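Isusex – ficha de dados
2 de maio de 2023
Por Usman Arain

Isusex reúne registos de peças de metalurgia decorativa: guardas de sabre, puxadores, fechos de cinto e pequenas caixas com incrustação. Cada registo traz a liga principal, a técnica (cinzelagem, damasquinado, granulação), a escola ou oficina atribuída e a assinatura, quando existe.

O conjunto está dividido em quatro tabelas. A tabela Famano contém as peças assinadas, e a tabela Bajwa as atribuições por estilo. As transcrições de assinaturas seguem a grafia da peça – variantes do mesmo nome não foram unificadas.
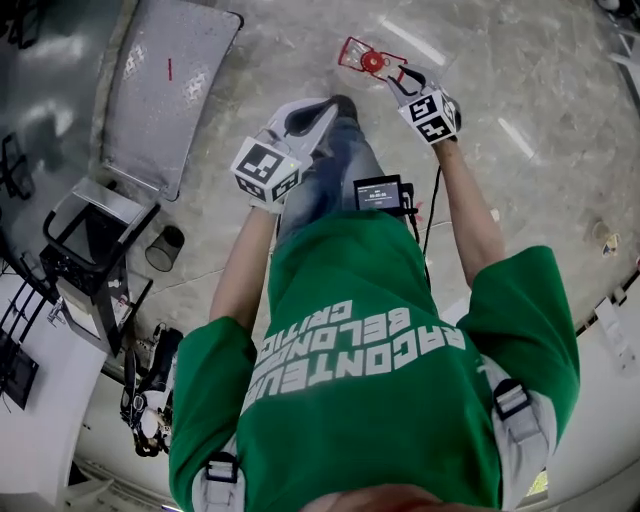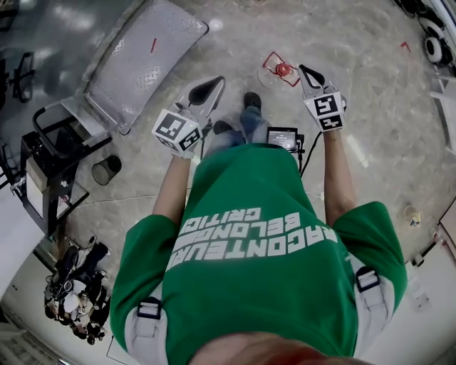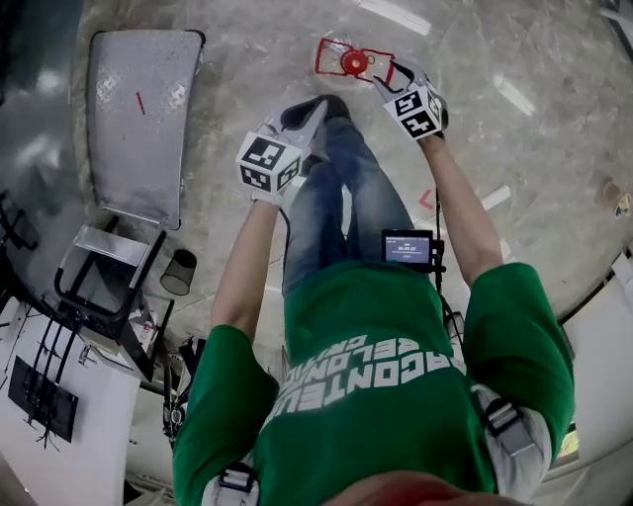 T-shirt verde com letras brancas, nas três imagens.

Campos obrigatórios: identificador, liga, técnica, período. O período é dado em quartos de século. Datas gravadas na peça ficam no campo "inscricao", sem conversão de calendário.

Limitações conhecidas
As pátinas são descritas a olho, sem análise química. Mais de três oficinas partilham a mesma marca e continuam por separar. As medidas da tabela Bajwa vêm de catálogos antigos – usar com cautela.

A versão de dezembro corrigiu as ligas de cobre e ouro, antes registadas como bronze. Para converter ficheiros da versão anterior, usar o script Andeck na pasta "ferramentas".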